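Sim demos vs. real demos for carton picking - where are you all at?

Posted by tallgrass_ 14 October 2023
3 min read
14 replies · 9 shares

tallgrass_
Okay, I have to share this somewhere, and my family has heard enough! I've been teleoperating a simulated arm in the evenings to build a set of carton grasps, and last night I hit 2,746 saved episodes. I started in January with a gamepad and no idea what I was doing. The task is plain: reach in from above, close on the sides of a carton on a wooden table, lift, set it down somewhere else. I keep the wrist view plus a fixed side view, joint angles, and gripper opening.

The policy I trained on the first 500 was awful. It loved the middle of the table and nothing else. Once I started randomizing where the carton begins and how it's turned, things got so much better, and I'd love to hear how other people spread out their starting poses.

botosier_fan
Congrats, that's a lot of evenings. Are you keeping the failures? I threw mine out for months and I regret it. On the Botosier set we tag each one as clean, recovered or dropped, and the recovered ones have been worth more to us than anything else. A policy that has only seen perfect approaches has no clue what to do when one finger lands early.

tallgrass_
I kept them, yes! 1,059 of mine are tagged as recovered. I'm a clumsy driver, so I make plenty without trying.

The wrist view is what I stare at the most when I'm tagging. With a tall carton you get the fingers on either side and the printed face running away from you, and whatever is printed on it ends up partly behind the hand.

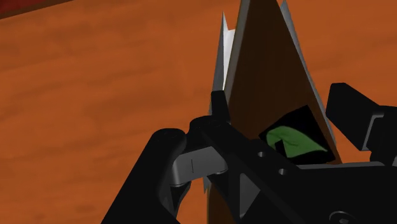
I've been going back and forth on whether to swap the artwork on every reset or leave it alone for a few hundred episodes at a time. My gut says swap it every time, and the table color too, or the network will latch onto one logo and call it a day.

mudlark77
Going to disagree a bit. I randomized everything from day one and my training went nowhere for weeks. Get it working with one carton and one table, then widen. You need to know your action labels are good before you start messing with textures. Mine were off by a couple of steps, and I blamed the colors the whole time.

botosier_fan
Checking labels, sure, but you can do that with a replay test in an afternoon. Play the saved actions back from the same start and see if the carton ends up in the same place. No need to collect hundreds of boring episodes for it.

mudlark77
Fair, if your sim is deterministic. Mine wasn't. Contact with the fingers came out different on every run.

cieslak_bench
We use Tustus for the replay check and it catches a lot. One more vote for changing the carton early, but shape before artwork. Height and taper changed our grasp success way more than prints did. Also write down the gripper opening you command AND the one you get. When the fingers stall on the box those two numbers split apart, and it's a lovely contact signal, for free.

tallgrass_
Oh, I only log the commanded one. Adding that tonight! Does anyone know if the Amel exporter has a slot for it, or do I need to make a custom field?

cieslak_bench
Custom field. Call it something you'll recognize in a year.

mudlark77
And rerun your old episodes through the sim to fill it in - if they replay cleanly, which brings us back to my point :)

tallgrass_
Ha, okay, replay test first. I'll post numbers when I have them.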